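3.2 Household laundry habits and garment life

The second part of the study looked at how long everyday clothes stay in use and what people do with them between wears. Earlier surveys have mostly asked about washing temperature and detergent dose. Much less is known about the hours a shirt spends outside both the closet and the machine, although this is when people decide whether to wear it again or wash it.

We interviewed adults in 18 households in Gilmartin, a town with mostly older rental housing. Each household kept a diary for 14 days. Entries covered shirts, sweaters and trousers; underwear and socks were left out. For each item, the person wrote down when it was taken off, where it was put, and what happened to it next. The diary form was adapted from the one used by Desmet in the Udier pilot, with the question on ironing removed.

Answers about resting places were coded into four groups: furniture, hooks and rails, laundry containers, and flat surfaces covered with cloth. The last group was added after the first round of coding, when it became clear that "on the sheet" and "on the cover" did not fit anywhere else. Two coders worked separately and settled differences by discussion. 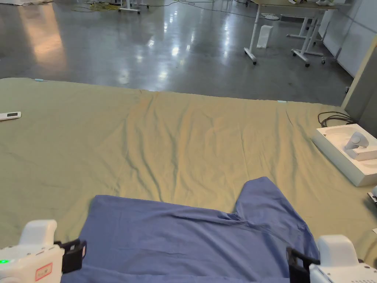
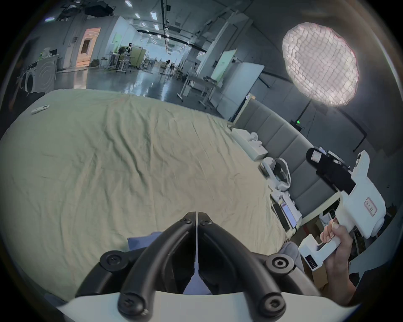 Figure 2. Blue fabric on a sheet.

Shirts were the items most often worn again without washing. The main reasons given were short wearing time and cool weather. Smell was named more often than visible dirt as the reason for washing, which agrees with the results from Bralaritz. In 13 households at least one person said they could not always remember whether an item had been worn once or twice, and that in such cases they washed it to be safe. This kind of washing does not show up in surveys that ask only for the number of loads.

Household size had less effect than we expected. People living alone waited longer between loads, but they did not wear each shirt more times. Access to a machine mattered more. Tenants who shared a laundry room tended to plan around free hours and filled the load with items that were still clean enough to wear.

The diaries have limits. Keeping a record may change what people do, and several entries were filled in a day late. All diaries were kept in June, so the results say little about winter clothing. Wool sweaters in particular are too few to discuss on their own, and they are left out of the comparison in Section 3.3.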